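## 3. Drinks on shared office tables: methods and first results

### 3.1 Setting and participants

The study took place in two workplaces in Flindstead. The larger, Zernus, handles insurance paperwork and has most of its staff in the building on most days. The smaller, Dremex, is a design and testing office where people come and go and where desks are not assigned. Both workplaces provide free tap water, a kettle and a fridge. Neither sells drinks on site, and the nearest shop is a short walk from either door.

All employees were invited by email and by a notice in the kitchen. Of those who replied, 90 met the entry rules, which were that they worked in the office at least 3 days a week and expected to stay in post until the end of April. People on a diet set by a doctor were not included. Participants were told that the study was about drinking habits at work. They were not told that we were mainly interested in where drinks were kept and left, as we thought this might change where they put them.

Taking part was unpaid. Each person could leave at any point and ask for their entries to be removed. Four did so, all in the first week, and the figures given here leave them out, the total of 90 being the number who finished.

### 3.2 The diary

Each participant kept a short paper diary. We chose paper after a trial in which a phone form was filled in mostly at the end of the day, in one go, with times that were plainly guesses. The paper sheet was folded to fit beside a keyboard and had one line per drink. A line asked for the time the drink was started, the type of drink, the kind of container, where it was put down, and the time it was finished or thrown away.

Type of drink was written in the participant's own words and coded later into six groups: water, tea, coffee, sweetened cold drinks, unsweetened cold drinks, and other. Bottled tea gave some trouble. It is sold both with and without sugar, and many entries said only 'green tea' or 'bottle of tea'. Where the diary did not settle the matter we asked the participant, and where they could not remember we coded the drink as 'other'. A drink was counted once however long it lasted, so a large bottle kept on the table all day is a single entry, as is a small cup of coffee finished in a few minutes.

In total the diaries gave 1028 entries. Of these, 628 were for drinks put down on a shared surface and the remainder were for drinks kept at a person's own place or finished while standing. We use 'shared surface' for any table, shelf or worktop that no single person had claimed for the day. At Dremex this covers nearly all the furniture. At Zernus it means the long tables near the windows, the meeting rooms and the kitchen.

### 3.3 Containers

Containers were sorted by whether they could be closed. Closed containers were bottles with a screw cap, flasks and lidded cups. Open containers were mugs, glasses and cans. The distinction matters for this paper for two reasons. A closed container can be left among papers and equipment with little worry about spills, and it can be returned to after a long gap. We expected both to lead to longer times on the table. 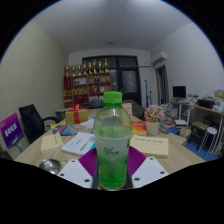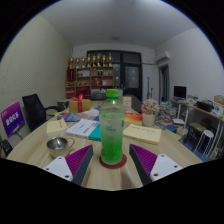
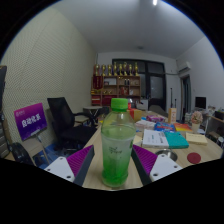
**Figure 2.** Closed container on an office table: a plastic bottle with a green screw cap.

Mugs brought from home were common at both sites and were usually open. A few participants used a lid some of the time and not at others. We coded these by what the diary said for each drink, and where nothing was said we treated the mug as open.

### 3.4 How long drinks stayed out

Drinks in closed containers stayed on shared surfaces far longer than drinks in open ones. This held at both workplaces and for every type of drink for which we had enough entries to compare. The gap was widest for water, where a bottle often lasted from arrival until the participant went home. It was narrowest for coffee, which was drunk quickly in both kinds of container.

The pattern over the day differed between the sites. At Zernus, closed containers were mostly put down in two bursts, on arrival and after lunch, and cleared at fixed times. At Dremex there was no clear burst. Drinks were put down whenever a table was in use, and a good many were left behind when their owners moved to another part of the room. Participants who moved seats during the day reported leaving a drink behind more often than those who did not – a result we had expected – but they also reported starting more drinks, which we had not.

We looked at whether clutter made a difference. Each participant was asked once a day to mark the table they had used most as clear, partly covered or mostly covered. On days marked 'mostly covered', closed containers stayed out longer and were more often recorded as thrown away unfinished. We can't say from the diaries whether the clutter caused this. A busy day might produce both a crowded table and a forgotten drink.

### 3.5 Checks on the diaries

Self-kept records miss things. To get an idea of how much, a member of the team visited each office on several unannounced afternoons and noted the drinks standing on shared surfaces, without recording whose they were. These notes were compared with the diary entries open at the same time. Agreement was good for mugs and poor for small bottles, which were under-reported at both sites. Our figures for closed containers are therefore likely to be too low.

The coding of drink types was done twice, by two people working apart. They disagreed mainly on juices mixed with water and on the bottled teas already mentioned. Disagreements were settled by going back to the sheets.

### 3.6 Comparison with earlier work

The Jitpraphai study, which used a similar diary in a single open-plan office, found no link between seat changes and the number of drinks started. Its participants had assigned desks and changed seats only for meetings, so the two results may not be in conflict. It also did not separate closed from open containers. We return to this in Section 4, where the entries are split by length of stay at each table.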